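Turholm Small Ads

README, version 3. Last touched Tuesday, March 26, 2019

Text of 800 secondhand ads from the Turholm swap board, mostly toys, kitchen stuff, furniture. English only. Text and a few fields per ad, one CSV. Ad photos not included, see below. 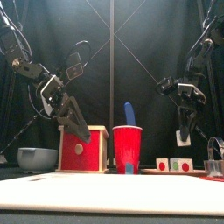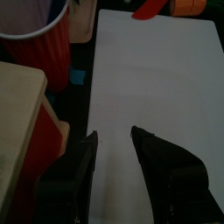
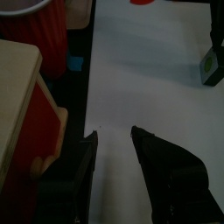
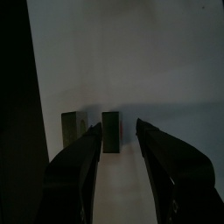
Red box in the first one, green blocks in the last. Same license as the text.

What's in the folder

ads.csv - all 800 ads, one per row
labels.csv - category labels, first 400 rows only
prices.csv - cleaned prices
spelling.txt - variants I merged, one pair per line
old/ - version 2, kept so old scripts don't break. Don't start there.

Fields in ads.csv

id: number, no meaning, not in date order
title: as typed by the seller
body: as typed, line breaks replaced with a pipe
price_raw: whatever was in the price box. Can be "free", "offers", "20 or a cake"
pickup: yes / no / blank. Blank means the seller skipped it, not that the answer is no
month: month posted. Year was stripped, long story, don't ask for it back

Where it came from

The board is a local one, run off a forum script that got shut down last December. Sellers were asked by message before anything was copied. Ads from people who said no or never replied are out. Phone numbers, street names and emails replaced with [PHONE], [STREET], [EMAIL]. Did this by pattern first and then read every ad. If you find one that slipped thru, write to me and delete your copy of that row.

Photos that sellers attached stayed out. Too many faces and living rooms.

Labels

Ten categories, list is at the top of labels.csv. Toys, games, kitchen, furniture, garden, clothes, books, tools, baby, other. One label per ad. Mixed lots ("box of blocks, two lamps, a colander") get the label of whatever comes first in the title. Not ideal. Baby vs toys is the messy one, wooden rattles went both ways before I settled on baby.

Labeled by me and checked by Majumder. Where we disagreed the second column has the other answer. Didn't compute a fancy agreement score, the columns are both there, go ahead.

Prices

279 ads have a usable price. The rest are free, swaps, or say something like "make me smile". prices.csv only has the usable ones. Ranges were cut to the lower number. Price per item vs price for the lot is NOT sorted out. "Chairs 15" might be each. Check the body text if it matters.

Known problems

- Reposts. Same couch shows up under several ids with slightly different wording. Left in on purpose, some people want them. If you're splitting train/test, dedupe first or your scores will look great for no reason.
- All caps sellers. Left alone.
- Garden is thin in winter months.
- A few bodies end mid-sentence, the old forum had a length limit.
- Encoding is UTF-8 but rows pasted from phones have odd quote marks. Tokier's loader chokes on those, open with quoting off.

OK to use for

Teaching, spelling work, short text classification, price guessing for fun.

Please don't

Try to work out who the sellers are. Small town, wouldn't be hard. Also don't use the prices as a guide to what anything is worth, people were giving things to neighbors.

Changes

v3: spelling.txt added, baby category split from toys, pipe charcter instead of \n
v2: emails removed properly
v1: withdrawn

To cite: I-hsuan Kuo, Turholm Small Ads, version 3. Hosted on Parau. License CC BY 4.0.

Bug reports thru the Parau page please, include the id of the row.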